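Home What's On News Visit Get Involved Contact

Posted in: Community News, Families, Festivals

Mamadness returns to Wencombe this March with a bigger programme and a much longer tea break

For immediate release

Mamadness, the Wencombe festival for mothers, mothers-to-be and everybody who helps to keep them fed and on their feet, is coming back this March for another Sunday of music, comedy, talks, cake and sitting down. We are very pleased indeed to be able to say so, as last year's festival finished with so many people asking about the next one that we had more or less promised it before the chairs were stacked.

The programme has grown to 22 sessions, spread across the day from ten in the morning until the last song in the evening, and 2000 free tickets will be released to families in Wencombe and the villages along the valley. There will be 31 stalls in the market hall, most of them run by local makers and small businesses, and a good many of those were started at a kitchen table during a nap (the baby's nap, we should say, and a short one).

For anyone who hasn't been before, Mamadness began as a get-together for new mothers who wanted to go out and hear some live music without being looked at when the baby joined in. It has kept that spirit all the way through. You can walk in late, leave in the middle, feed wherever you happen to be, change your mind about a workshop and come back to it, and the performers all know this before they agree to take part. Several of them have told us it is their favourite audience of the year, and they have certainly never had trouble being heard to the back of the room, although they have sometimes had to wait their turn!

This year's theme is "Who Looked After You?", and it runs all through the day. Visitors will be invited to share the songs, sayings and odd bits of advice they grew up with, whether those came from a mother, a grandad, a foster carer or the neighbour with the biscuit tin. A memory table will be open from the start, with paper and pencils for all ages, and what is written there will be read aloud before the evening concert, with permission, by members of the Wencombe youth theatre.

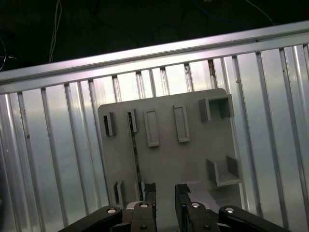
Do I have to be a mother to come to Mamadness?

Anyone is welcome, with or without children. Dads, partners, grandparents, aunties, friends and people who simply like a good day out all come along, and every session is open to all unless the programme says it has been set aside for new or expectant mothers. Only two sessions are set aside in that way this year, both of them quiet morning circles, and there is plenty else going on at the same time.

What's new this year

The biggest change is the long tea. In past years we squeezed the tea break in between a dance class and a comedy set, and people very reasonably complained that by the time they had found a seat, warmed a bottle and got the lid off the cake tin, it was over. So this year everything stops at 3pm and nothing at all starts again for a full hour and a half. No talks, no raffle, no announcements beyond the one telling you that tea is ready.

The tea itself is being provided by Grumel, the Wencombe bakery and tea room, who have supported Mamadness from the very beginning and who will be bringing their cheese scones, their ginger loaf and a new plum traybake that has been tried out rather thoroughly in our office over the past few weeks. There will be plain things for small children and a table for those avoiding nuts, eggs or dairy. Grumel are also giving every visitor a first cup of tea free of charge, and refills are free as well for anyone who is breastfeeding or expecting.

A spokesperson for Grumel said: "We've always had mums in with us of a morning, sharing a pot and making it last, and we wouldn't be without them. When we were asked if we could do a tea that went on for an hour and a half, we said we'd been waiting for somebody to ask. We shall be baking right through the night before and we hope people come hungry."

The other new arrival is the mending corner, hosted by Rizk, the family haberdashers on the High Street. Bring along a coat with a missing button, a split seam or a much-loved cuddly toy that has lost an ear, and the Rizk team will either mend it with you while you chat or show you how it's done so that you can manage the next one yourself. Thread, needles and ordinary buttons are included. They can't promise zips, which take a good deal longer than people think, but they'll happily have a look and tell you what's wrong.

Rizk are lending the fabric for the baby den too, where the floor will be padded and the lights kept low for little ones who have had enough. There's always a grown-up or two in there who has had enough as well, and they are every bit as welcome to lie down.

Music and laughter

The morning opens with a singalong led by the Wencombe Community Choir, who will be teaching two lullabies in parts. You don't need to read music and you don't need to stay in tune. After that come the toddler ceilidh, a talk on the history of the pram, and a storytelling session for the over-fives, held well away from the drums.

Comedy takes over after tea, with a bill of stand-ups who have all written new material on being brought up or on bringing somebody up. We'd suggest that sensitive older children might like to be at the craft tables for some of it. The language will be clean until six o'clock and we make no claims for it after that.

The day ends with the evening concert, which has a brass quintet, a fiddle band and the massed kazoos of anybody who has made one during the afternoon. Last year's kazoos were very loud and very happy, and the brass quintet have kindly agreed to share a stage with them again. 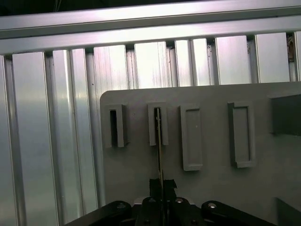 Getting there and getting in

Free tickets will be available from the Wencombe library desk, from Grumel and from Rizk, and can also be reserved by telephone for those who can't easily get into town. Please take only as many as you need. If your plans change, hand them back to any of the same places and they'll go to somebody on the waiting list, which does get long in the final week.

The market hall is level throughout, with wide doors at the Station Road side, and prams can be taken into every room. There is a pram park near the cloakroom for those who would like to set theirs down, with numbered tags so that you go home with the same one. Accessible toilets and changing tables are on the ground floor, and there is a larger changing room with a hoist next to the first aid point. Two of the comedy sets and the whole of the evening concert will be interpreted in British Sign Language.

Buses run along Station Road all day on the Sunday timetable, so it's worth checking the last one back up the valley before you settle in for the concert. Parking by the hall is kept for blue badge holders and for people with very new babies. Everybody else is asked to use the long-stay car park by the river and enjoy the walk.

Stallholders, singers and anyone with a good story about who looked after them are invited to get in touch with the Mamadness office as soon as they like. We read everything that comes in, and we do try to answer it all, though in the weeks before the festival it can take us a few days.

Press enquiries: Mamadness Festival Office, The Market Hall, Station Road, Wencombe

© Mamadness Wencombe. All rights reserved. | Contact us | Back to top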